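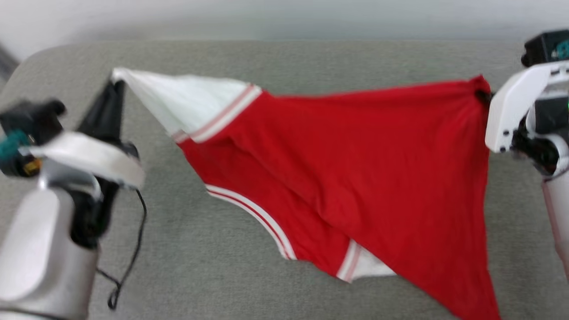 A red sleeveless top with white trim, held at its two upper corners over a gray fabric surface.

Ezekiel Ostrowski has looked after garment care for the Irkside athletic league for 13 seasons. The league owns its uniforms outright, lends them out by the season and takes them back in June. Between June and the fall he handles 2,000 pieces, most of them sleeveless tops in thin knit. I asked him to talk only about folding.

"Folding starts with where you hold it," he said. "On a shirt with sleeves you have a seam to find. On a tank you have the shoulder, and the shoulder is narrow. Pick up both shoulders and let the body hang. If you pick it up anywhere else you're folding a twist."

He prefers a covered surface to a bare one. Thin knit slides on a hard tabletop, and the lower layer moves when the upper one is smoothed. A fabric with some texture holds the back panel still. His own table in the Sodham storeroom has a felt cover, replaced every second year.

The garment goes down hem first. He lowers the shoulders last and pulls them apart lightly before letting go.

"Lightly is the whole instruction," Ostrowski said. "Knit stretches. Pull hard and it looks flat, then you let go and it creeps back and there's a ripple across the chest. I wait a couple of seconds after I put it down. Then I smooth from the center out."

The fold he uses has not changed much. Each side is brought in by a third, front face down, and the length is then folded twice from the hem. The finished piece is 7 inches wide and fits the Gallitby bins, which he bought secondhand and has no wish to replace. A bin takes 34 tops on edge, with the neck trim facing up so that the color can be read from above.

I asked about trim. Contrasting panels at the shoulder are usually a separate piece of cloth, he said, and the two fabrics may not relax at the same rate after washing.

"You see it when you hang it from the corners. The main panel sags and the trim stays put. That's fine for holding. It isn't fine for storage, so I never leave them on hooks over the winter — the weight works on the seam the whole time."

For a while he tried the rolling method used at Parri, the league across the river. Rolls took less room but came out of the bins with curled hems, and printed numbers picked up creases that a warm press would not fully remove. He went back to the flat fold after one season.

On damp garments he is brief. "Don't. Put it back on the rack."

New helpers begin with the smallest youth sizes, which Ostrowski considers harder than the adult ones. The shoulders are close together and there is less cloth to correct with. He lets people work at their own pace for the first bin and checks the stack by running a hand along the top edge.

"If one stands up higher than the rest, I take it out and we look at it. Usually it was the first fold, one side came in too far. You can't fix that with the last fold. Open it up, get the shoulders again and start over."

The fall issue begins in September 2026. He expects to have the last of the adult mediums binned before then, and the mismatched sizes set aside for the practice squads.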